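Getting a small band heard outside its home town — where do we start?

Posted in September by Armindo Barros

Hello all, and thank you in advance to anybody who reads this to the end (I do go on a bit). I play bass and write about half the songs in a four-piece called Grendano. We're somewhere between dreamy guitar pop and the kind of country music my dad used to play in the truck, and we've been together long enough that everyone in Stelldale who is going to like us already does. Our last show here brought in 109 people, and I could have greeted most of them by name.

We finished our second record this summer. It's ten songs, we're very proud of it, and I'd love for it to reach somebody who has never met our drummer's mother. The first one came out two years ago with no plan at all. We put it online on a Friday night sort of mood, told our friends, and that was that. It has had almost 800 plays on its best song and a lot fewer on the rest.

So my question is this. With a very small budget, should we spend it on pressing records, on paying someone to send the album around to writers and radio, or on gas for a short run of shows in other towns? We can really only afford one of the three. I'd be glad to hear from anyone who has had to choose, even if you think you chose badly.

Answer from Teun Mulder

Hi Armindo, and congratulations on the record! Finishing one is a big thing and I hope you all went out for a nice dinner afterward.

I played keyboards in a band called Minix for a good long while, and we did all three of these at different times, so let me tell you how each one went.

1. Shows in other towns. If I were you I'd put the money here. Our first trip was five nights and the smallest crowd was 18, in a room above a bakery, and I still get mail from two of the people who were there. Don't try to headline. Write to a band your size in each town and offer them a swap — they open for you at home, you open for them at theirs — and you'll have a crowd that came out for somebody, which makes all the difference. Keep the drives short. Ask about a floor to sleep on before you ask about pay, and bring your own pillow. There's a lot of sitting around between soundcheck and doors, so pack something to do.
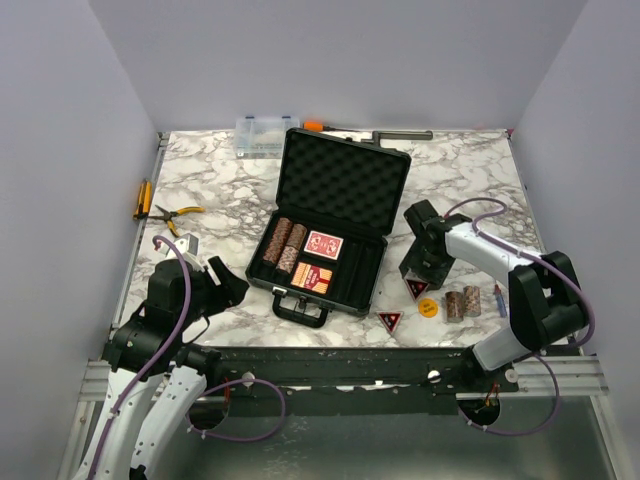 2. Radio and writers. You can do most of this yourselves if one of you is patient. I sent 143 emails for our second album, each one written by hand, and got nine replies. Four of those turned into airplay on college and community stations. Keep the note short, name a show or a review of theirs you really enjoyed, and send one song, the one strangers like best (which may well be different from your own favorite). Give them six weeks before the release date. We gave them six days the first time and I'm still a little embarrassed.

3. Records. Lovely to have, and heavy to move. We ordered far too many and I kept my winter coats in the hall for years so the boxes could have the closet. A small batch of CDs or tapes will do fine for a merch table. If people keep asking for vinyl, take preorders and let those pay for the pressing.

One more thing, and then I'll let you go. Get your songs registered before any of it gets played on the air. It's dull paperwork but it takes an evening, and you'll be glad of the little checks later on.

Answer from a guest

vinyl. people keep vinyl

Answer from Pešek

I agree with most of what Teun says, though I'd go easier on the trip. Two weekends would be kinder to everybody's jobs than one long run, and you can fix whatever went wrong in between. We found out on our first night that our set was 15 minutes too long, and by the second weekend it was a much better set.

Also, please do bring a mailing list on paper, with a pen that works. It sounds old-fashioned, but folks will write their address down at a table when they'd never look you up the next morning.

Where are you thinking of going first? If you're heading north I know a couple of rooms that are good to new bands, and I'd be happy to pass along who to write to.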